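Progress report to the Bonora Film Fund
Project: Prostetville (feature, romantic comedy)
Period covered: October to February 2024
Prepared by Efraín Valderrama, producer

1. Script
Draft 5 is finished and runs to 14 fewer pages than draft 4. Most of those were the airport. Our couple now quarrel in a garden centre, where the parking is cheaper and nobody has to run. The fund's readers asked for a warmer ending. It has been warmed, though the writer would like it noted that she was against it.

2. Casting
Both leads have signed. The part of the landlord is still open – our first choice wanted a song.

3. Locations
Pukelura House is booked for the wedding. The owners have agreed to 50 guests and no doves. The street scenes still need a permit, and the council has sent us the wrong form twice. 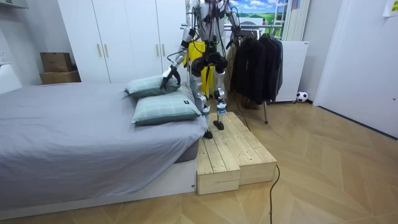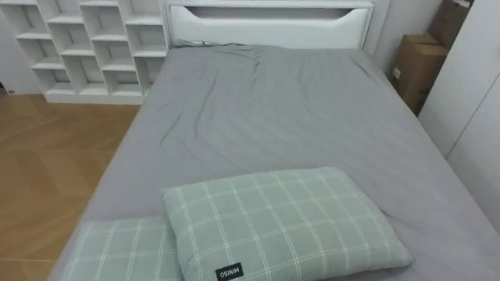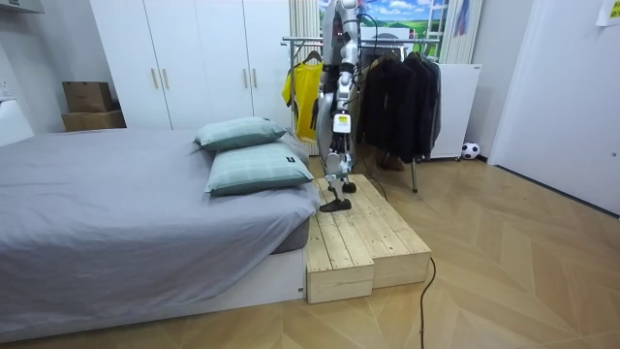
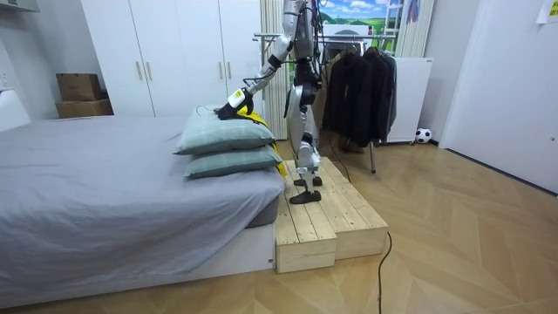 Bedroom, four views.

4. Budget
We are 595 pounds over on travel, all of it down to a missed ferry that I would prefer to discuss in person. Other lines are as approved. The second instalment has arrived, thank you.

5. Music
Szénási has delivered the opening theme. It is lovely and much too sad for a comedy, so we have asked for it again, faster.

6. Next steps
Read-through with the full cast, permit (third form), landlord. The revised shooting schedule will follow with the next report.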